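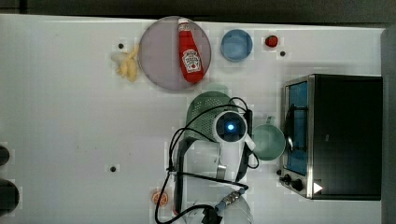 Tuning grasp timeouts in Grumlow

A pick that stalls usually comes down to one of two settings: the planner gives up too early, or the perception node hands it a stale pose. Work through the steps in order and change one value at a time.

1. Stop the planner and leave the perception node running. Open the cell file and find the block named grasp.

2. Set pose_max_age to 325 ms. Older poses are dropped and requested again. On a slow network the log will fill with "pose expired". Fix the network first, then come back to this value.

3. Set plan_timeout to 3,000 ms. Open bowls and plates plan quickly. Colanders and anything with a perforated wall take longer, as the depth image has gaps and the mesh has to be closed before collision checking.

4. Set retries to 7. Each retry uses a new seed, so a higher number only hides a bad mesh.

5. Add fixed items, such as an oven, to the static list. Otherwise they are segmented again on every cycle.

6. Restart the planner and run the check script with the arm at reduced speed. Watch the cable clearance warning when the wrist turns.

If plans succeed but the arm stops short, compare the tool offset with the value stored in Mersha. The two files are not synchronised.

Abhishek Shukla, revised December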